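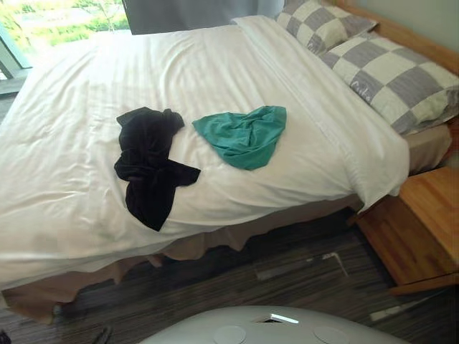
Hard water and white cotton

Dalia Baranauskienė has run the wash floor at Clenomden for long enough to distrust the word "clean". The laundry takes bed linen from guest houses in Skukivgate and along the coast as far as Novport, and most of the complaints she handles concern colour.

"Customers say grey," she says. "They mean mineral deposit. The water at Skukivgate is hard. Calcium binds with the soap and the residue stays in the weave."

Her first remedy is dose. A duvet cover washed at home is usually given too little detergent for the water and too much for the machine's rinse. She advises reading the hardness table on the packet and filling the drum by no more than two thirds.

Temperature comes second. Clenomden washes white cotton at 60 degrees and coloured cotton at 40. Bleach is kept for stains. "It weakens the fibre. On a 400 thread sheet you see it first at the hem."

She is unimpressed by higher counts. "Above 400 the maker is often counting twisted strands twice. A sheet sold as 1,000 may be no finer, and it dries slowly."

In June the laundry changed its softening unit for a Sang 555, which is regenerated with salt each night. Rewashes have fallen by 50 a week. Baranauskienė puts part of that down to a longer final rinse, introduced in the same month, and has not yet tested the two separately.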